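Recording Two-Arm Demonstrations: Standing Up Cups and Hanging Them on a Tree

Part 2 of the tabletop series. Part 1 covered mounting the arms and checking the cables.

If you finished Part 1, you have two arms that move when you tell them to, and now comes the fun part: filling a folder with examples a policy can learn from! I've done this for a cup task, start to finish, and the set I ended up with has 1,787 episodes in it. You don't need anything close to that for a first try. Start with 200. That's enough to train something small overnight and see what it does with a cup it hasn't met.

What the task is

A cup starts on its side anywhere in the middle of the table. The arms set it upright, turn it if needed, and hang it on a peg of the mug tree. Write the task down in one sentence before you record anything and tape it next to the operator's screen. Ours says "Pick up the cup and hang it on the tree." Every episode gets that same sentence as its label, typed the same way each time.

Setting the start state

Put the cup down first, then the tree, then one object that has nothing to do with the task. Change all of them between episodes. I keep a list of starting spots in a text file and let a short script pick the next one, or else my hands drift back to the same comfortable place every time. Eamon Keane, who ran half of our sessions, rolls the cup across the table and records it wherever it stops, and his episodes are great too.
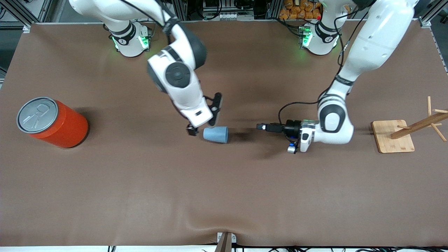 Cup on its side between the grippers, mug tree at the right, orange-red can as the extra object.

Pay attention to which way the mouth of the cup faces. Mix it up: toward the left arm, toward the right arm, toward the operator, away. Our first batch had nearly all of them facing one way, and the trained policy reached for the same side of every cup no matter what the cameras saw. Keep a tally by direction and you'll catch this early.

Recording an episode

1. Bring both arms to the home pose and wait for the status lights to go green.
2. Start the recorder. In Jakance (the logger we use) that's the R key. Count to two before you move.
3. Bring the first gripper in with the fingers wide open. Keep the other one back until you need it.
4. Grasp, lift, hand over if the peg is on the far side, hang.
5. Open the fingers, back away slowly, and return home.
6. Stop the recorder and mark the episode: good, fumble, or drop.

Move at an even pace. Long pauses are the sneakiest problem in a dataset like this, and a policy that sees lots of hesitation will learn to hesitate beautifully. If you need to think, think before you press R.

Keep your fumbles! A miss followed by a clean second grab is wonderful material, and I wish we'd saved more of ours. Drops go in a separate folder.

Checking the set

Play back every tenth episode at double speed with all camera views side by side. You're looking for a frozen camera, a gripper reading that stays flat while the fingers move, or a label that doesn't match. Kipchumba Kioko wrote a checker that flags any episode where the camera and joint timestamps drift apart, and it's in the downloads as check_sync.py. On our set it left 1,119 episodes with no flags at all, and most of the others only needed the first second trimmed.

Next up in Part 3: splitting the set, choosing an action chunk length, and the first training run.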